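**Strap-first grasping** is a way of teaching a two-armed robot to handle soft bags by going for the sewn parts (straps, seams, piping) before it tries anything else. I've been looking after this article since Bożena Wasilewska asked me to turn our notes into something a newcomer could read, so forgive me if it wanders a bit!

The idea came out of the Stekeck project, where Todor Zupan got tired of watching arms grab a fistful of nylon and lose it again. Cloth panels slide and bunch up. A strap or a ridge of piping keeps its shape much better, and it gives two fingers something narrow to close on. Todor's first notes called it "grabbing the bag by its bones" -- I still like that name more than the official one.
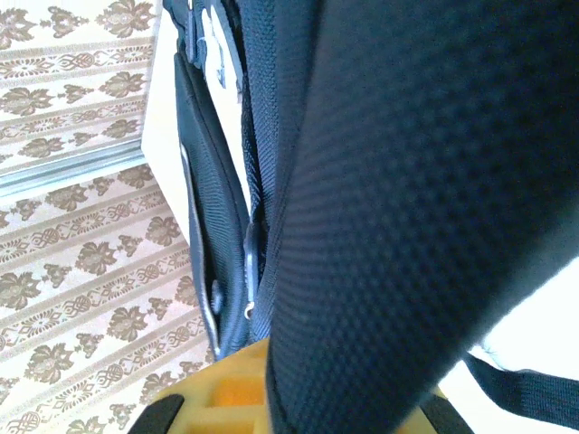 The method has two stages. First, a small network called Zuvisine looks at the wrist view and scores every edge it can find for how pinchable it seems. Then a second policy, trained on people steering the arms by hand, picks an approach angle and closes the fingers. The training set for the first version was 3640 grasps, and Keyvan Talebi labeled 900 of them himself over one very long January (he says he still sees zippers when he shuts his eyes).

Mesh turned out to be the hard part for Zuvisine. All those little holes look like edges, so early versions got excited about every patch of netting and ignored the perfectly good seam right beside it. Keyvan's fix was to blur the fine texture before scoring, and it's a bit crude, but it stuck.

Bags also rarely sit by themselves in real life, so the test setup keeps other things nearby. Books, paper packets and a bag on one table make for a much more annoying problem than a bag alone, and the arms have to plan around each other as well.

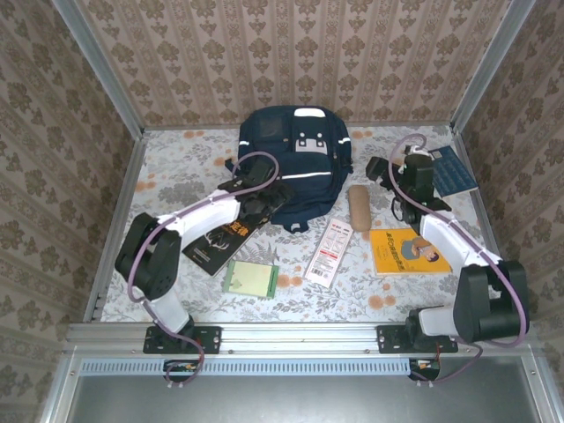 ## Results

On the Prullalum test list, which has 700 attempts in it, the strap-first policy held on through the full lift in 684. I should say that the list leans toward backpacks, and Nektarios Manolakis has argued (loudly, and I think fairly) that totes and drawstring bags need a list of their own. We haven't made one yet.

Seams gave us the nicest surprise. Everybody expected straps to win, being bigger and easier to spot, but a raised seam grasped from straight above was just as dependable and quicker to line up.

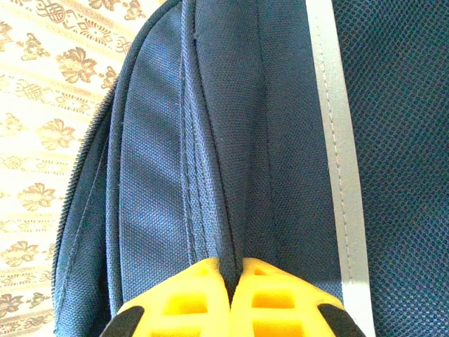
*Seam grasp on a navy backpack, wrist view.*

## Criticism and later work

Roy Catterall's main complaint is that the method does poorly on anything without obvious stitching. He's right, and a plain laundry sack still beats it. His own variant, Dehghan, drops the edge scores and works from folds in the fabric instead. It's slower, though I've seen it pick up things ours wouldn't touch.

There's also an open question about how hard to squeeze. The current policy uses one grip setting for everything, and Bożena wants it to change with the thickness of the seam -- she has a draft of that going, and I'll add a section once she lets me read it.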